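The Soup Position

My aunt left me the house in Flatby on the condition that I finish what was in the freezer. It was in the will, on the second page, after the piano and before the cat. The cat had died. The freezer had not.

"It's probably not binding," said Santeri Väisänen, who was handling the estate and had driven up from Griltollow in a coat too good for our road. "I asked her to take it out. She asked me if I'd ever been hungry. I said I'd skipped lunch. She left it in."

"And if I throw it all away?"

"Then I wouldn't want to be you in that kitchen at night," he said, and clicked his briefcase shut as though this were ordinary legal advice. In Flatby it may be.

The freezer lived in the back hall, under a shelf of jars with nothing in them. It was the chest kind, long enough to bury a person of moderate ambition. My aunt had been slicing things and putting them in bags since before I was born. When other families went to the lake in October, we went to her house and sliced. She had opinions on thickness. A slice you could read a newspaper through was showing off. A slice you could stand a cup on was laziness. Everything decent happened in between, and only she could see where.

I opened the lid that first evening with a flashlight and a notebook. The notebook was a mistake, because it made me feel like an inspector, and the freezer knew it. I got as far as 63 bags and then my fingers stopped taking part. Her labels were no help. She had written them the way she talked, without nouns. "The good ones." "Not for guests." "From the bad year." One said only "Espinoza," who was either a neighbor, a variety of squash, or a grudge.

So I ate. I ate the good ones in a soup, and they were good, and I resented it. I ate from the bad year with a lot of butter. I invited the Espinozas from across the road on the theory that they might recognize something, and Mrs. Espinoza looked into her bowl for a long while and said, "So that's where it went." She wouldn't explain. Mr. Espinoza had seconds.

By the time the snow came I had arrived at the orange layer.

You have to understand that my aunt distrusted orange food. She said it was trying too hard. But there it all was, bag after bag, rounds in some and chunks in others and both together in a few, as if toward the end she had lost an argument with herself. I took one out, put it on the white board, and sat down across from it with a cup of coffee. It didn't look like anything that should decide who owned a house.
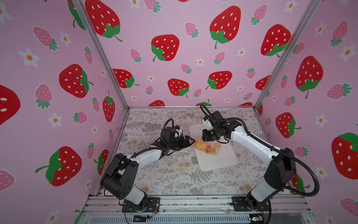

"How do you get frozen slices apart when they've gone into the bag all at once?"

"Freeze them flat on a tray first, next time, and bag them after. For the ones you've got, leave the bag shut and knock it on the counter until they give up."

That was Mrs. Espinoza, on the phone, answering me at seven in the morning with no hello. I had asked her before my hello, so we were even.

I knocked the bag on the counter. I knocked it again, harder, and upstairs something fell off a wall. It was the portrait of my grandfather, who had also distrusted orange food. I left him on the floor with his face to the baseboard and made the soup.

It was the best of the lot. I called Santeri to complain.

"Best how?" he said.

"Sweet. A little smoky. Like she meant it."

There was a pause in which I could hear him turning pages. "There's a letter," he said. "I was told to read it to you when you said something nice about the cooking. I'd about given up and filed it."

He read it in his courtroom voice, and it didn't suit her at all. She wrote that she had started on the orange ones after the doctor at Lumodthorpe told her to eat them, and that she had done it to spite him, and then gone on liking them to spite herself. She wrote that I'd always cut mine too thick and that she had never once recut them. They were in there with hers. I had probably been eating my own for weeks, she said, and blaming her.

I went and looked at what was left. There were four bags, and I held them up to the window one at a time, and in every one of them a few slices stood out from the others like fence posts. You could have stood a cup on them.

"Is that the end of the letter?" I asked.

"There's a line about the piano," Santeri said. "It's full."

"Full of what?"

I heard him turn the page over, and then turn it back.

"She doesn't use a noun," he said.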